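Bread and Baked Goods Stall Self-Check, Rerkmont Indoor Market
Filled in 18 Feb 2025 by Domingo Urrutia, with comments for stallholders

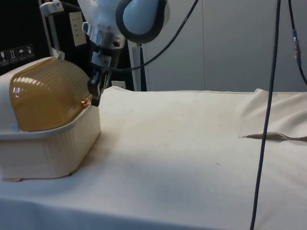
Ribbed, see-through lid on a pale base, with a small latch at the front corner.

Dear all, thank you for having me round again, and for the coffee! I've kept to the usual order so you can hold this next to the last sheet, and I've written more than the boxes strictly allow, as I always do.

1. Covers and containers
[x] Unwrapped loaves kept under a cover or behind a screen
[x] Lids close fully
[ ] Crumbs emptied at close of day
Comment: Much better than I feared after the holidays. The Panganiban stall had crumbs from the day before in the corners of two bins, and they were very good about it and cleaned them while I stood there chatting. Please do wipe the groove where the lid sits as well, it's easy to forget and it's the first place ants find.

2. Table coverings
[x] Cloths clean at opening
[x] Spare cloth on hand
[ ] Hem clear of the floor
Comment: The long cloth at the Nurkent end is lovely, but it trails on the aisle side and I caught my own shoe in it. Pin it up or fold it under, whichever you like.

3. Labels and allergens
[x] Wheat, milk, egg and sesame shown on cards
[ ] Nut card next to the item it refers to
Comment: The walnut rolls had their card three trays away, beside the plain ones. I moved it myself, and I'd ask whoever sets up to read the cards once more before the doors open (I know how early that is, believe me).

4. Hand washing
[x] Soap and paper towels at the shared sink
[x] Warm water
[ ] Tongs swapped at midday
Comment: Bienvenido Dela Peña tells me there are 6 pairs of tongs in the drawer, so there are plenty to go round. Used ones go in the gray tub, please, and stay there until they've been washed.

5. Power and walkways
[x] Extension cords taped down
[x] Fire exit clear
[ ] Toaster plugged straight into the wall
Comment: It was sharing a strip with the card reader and the little heater. No toasters on strips at all, even for samples. Bienvenido will show you which outlet to use.

Result: pass, with five items to put right before my next visit. Leave a note in the office when yours is finished and I'll initial it. If anything I've written isn't clear, do call me over, I'm always glad to talk bread.

Related items
Celtutier Hall: cold case temperature log
Shared sink cleaning rota, February
How to write an allergen card
Stall electrical check, blank form
Pest sighting report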